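Progress report to the Mahmoudi Fund
Drestent town website and events listing
07/12/2001

It has been a great few months! The new Drestent site went live in September, and the events calendar is already the busiest part of it. We have 100 listings up, with more coming in from clubs and halls every week. 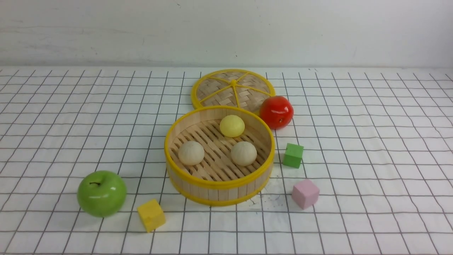
Bamboo steamer with toy foods and foam blocks.

The business directory now has 70 entries. Arnent Bakery and the Staltik hardware store were first to send theirs, and both have since asked for a second page. We are checking phone numbers before anything goes up, so this part is slower than I had hoped.

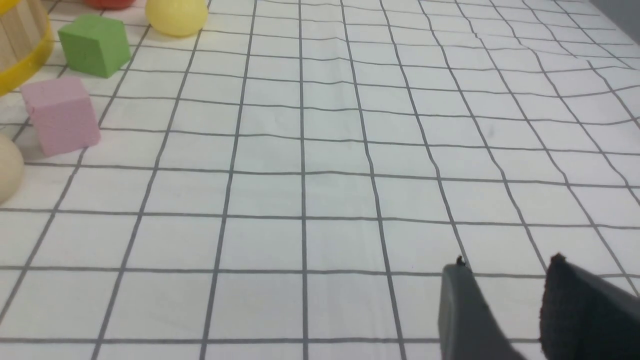 White cloth with a printed grid.

Visits passed 2000 last month — far better than we planned for. The most popular page is the bus timetable, followed by the market dates. Two things are behind schedule:

The search box still misses listings with an apostrophe in the name.
The council notices page is waiting on an agreed format.

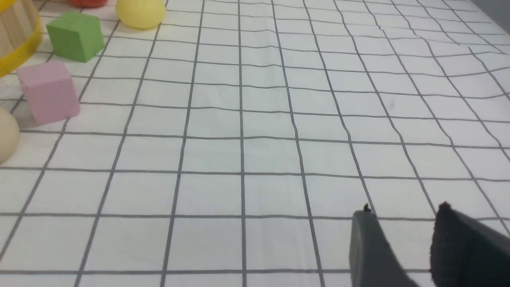
Toy objects on the gridded tablecloth.

Spending is within budget. Hosting is paid to the end of the financial year and the scanner money has not been touched. We would like to move it to training, as several clubs are keen to post their own events. 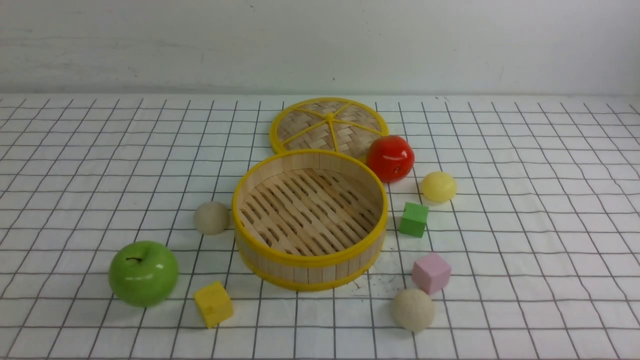
Open steamer, artificial fruit and foam cubes.

Next up is the festival guide, with a programme people can print at home. I can't wait to see it finished — the draft pages look terrific.

Kwan-ho Chuang
Site coordinator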